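Black top and a green one in the same wash – will the green suffer?
Posted in Laundry & Clothes Care 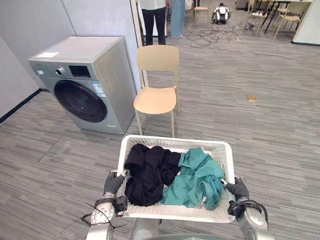
Engelbert Brunner
Aug 4, 2018

Hello everyone, I hope you'll bear with me because I have never been much of a one for laundry and I've only lately had to get serious about it. My wife did all of ours for years and I did all the cooking, which suited us both, but she's working away until January and so the washing has come to me along with the ironing board and a great many odd socks.

My trouble is with dark things and coloured things. I have a black top that I wear a good deal, and a teal-green one that was a present from my daughter and which I am very fond of. Neither of them makes anything like a full load. I do hate running the machine for one garment, it feels such a waste, so what I've been doing is saving the black until there's enough black, and saving the green until there's enough green, and the upshot is that I never have either of them to wear when I want them. I don't own very much else that's green, you see.

So can the two go in together? The black one has been washed perhaps three or four times. The green one has only been washed by hand in the basin, because I was frightened of spoiling it. The label in the green says 30 degrees and has the tub sign with one line under it, and I'm afraid I don't know what the line means. The label in the black has been cut out (I can't abide a scratchy label, so that was my own doing).

Second thing, if I may, while I'm here. My sister says I ought not to leave damp washing sitting in the basket and that I should have it out and hung up at once. I use one of those white plastic baskets with the holes all over and I had always supposed the holes were there to let the air in, so that an hour or two wouldn't matter. Is she right? She usually is, but I'd like to hear it from someone else before I tell her so.

And a third, rather smaller. The machine has a dial on the left with more programmes than I could ever need, and I have been using the same one for everything, the ordinary cotton one at 40. Should I be changing it for these?

Many thanks in advance to anyone who has the patience to reply. I did have a look through the older posts before writing but most of them seemed to be on the subject of towels.

Zoltán Fodor

Hello Engelbert, and welcome. You've come to the right place, there are plenty of us here who picked this up late in life and made a fair mess of things first. I once turned a whole set of pillowcases the colour of a pigeon, so please don't feel shy about asking.

The short answer is that yes, I would wash them together, but I'd do a little test beforehand. Black is the one to be wary of. It holds a lot of dye and it can go on letting some of it out for quite a few washes. Teal is a reasonably deep colour and will hide a small amount of that far better than a pale green or a yellow would, so you have luck on your side there.

For the test, wet a corner of the black top somewhere that won't show, the inside of the hem for instance, with warm water and a drop of your detergent. Lay it on an old white hankie or a piece of kitchen paper, fold the paper over and press down hard for a minute. If the paper stays clean, or has only the very faintest grey on it, then in they go. If you get a proper dark mark, wash the black alone two more times and test it again. I've had black things that never stopped bleeding altogether, and those just live in the dark pile for ever, poor souls.

Now, your line under the tub. One line means a gentler wash, the sort most machines call synthetics or easy care. Two lines would be gentler still, for delicates and wool. The 30 is the hottest you should go, so your cotton programme at 40 is too warm for the green and a bit too rough as well. I'd turn the dial to synthetics or easy care, set it to 30 and bring the spin down if your machine lets you. Mine was set at 1200 for everything until I learned better, and I now use 800 for tops and shirts. They come out a touch wetter, but the creases fall out on the hanger and I've hardly had the iron out this summer.

With the black label gone I would just treat that one as if it had the same label as the green. You can't do much harm by being too gentle.

Turn both inside out before they go in. All the rubbing in the drum happens on whichever side faces outwards, and black especially goes that tired, slightly furry grey along the seams if you don't. Do up any zips and buttons too. And don't put in more detergent than the packet says for a small load. I used to be terribly heavy-handed and ended up with white streaks on everything dark, which I blamed on the machine for months. I even rang the repair man! He was very kind about it.

As for only having two things to wash, have a look in the drawers for other darkish bits to keep them company. Navy socks, dark pyjamas, that sort of thing. Two garments on their own can bunch up on one side of the drum and then the machine struggles to spin them. Mine will sit there rocking back and forth trying to sort itself out, and gives up in the end.

On the basket, I'm sorry to say your sister is right. The holes do help, and a basket like that is much better than a solid tub, but the air only reaches what is up against the sides. The middle of the heap stays as wet as it was. In this warm weather I wouldn't leave it more than half an hour or so. It's the creases as much as the smell. And if you have a damp black thing lying against a damp green thing, that's precisely when a bit of dye can creep across, even after a wash that went perfectly well. So get those two apart first, and hang up the rest when you've had your tea.

Do let us know how you get on with the test.

marrowfat_jean

30 degrees, inside out, chuck a colour catcher in. I've mixed my darks and greens for years and nothing has happened. Never tested anything in my life.

Pollyinthepantry

I agree with most of what Zoltán has said but would add a word about colour catcher sheets, as they've been mentioned. They are very handy and I always have a box in the cupboard, but they only pick up dye that is loose in the water. They can't do anything when two wet things are pressed up against each other, so please don't take the sheet as permission to leave it all sitting in the machine overnight. I did this with a red tea towel and a cream blouse and the sheet came out pink and so did the blouse.

If the worst does happen and you find a dark patch on the green, don't let it dry. Put it straight back through at 30 on its own with your usual detergent and a second sheet, and check it before you hang it up. Dye that is still damp will often come out on the second go. Once it has been dried, and particularly if it's been in a tumble dryer or had a hot iron over it, you will have a much harder job.

One more small thing. Dry them both out of direct sun, still inside out. I lost a lovely green cardigan to a south-facing washing line. It faded across the shoulders where the light caught it and there's no putting that back. A hanger on the bathroom door does very nicely, or the back of a chair with a towel over it if you are short of places, though turn it round after a few hours or you'll have a damp stripe across the middle.

Engelbert Brunner

Thank you all so very much, I hadn't expected to hear from anyone so soon. I did the test on the hem with kitchen paper and got a faint grey smudge, hardly there at all. I have found some navy socks and an old pair of dark pyjamas to go in with them and I shall buy a box of the sheets tomorrow, so everything can wait until then.

I've also found the easy care setting. It was two clicks along from the one I'd been using all this time.

I have written to my sister.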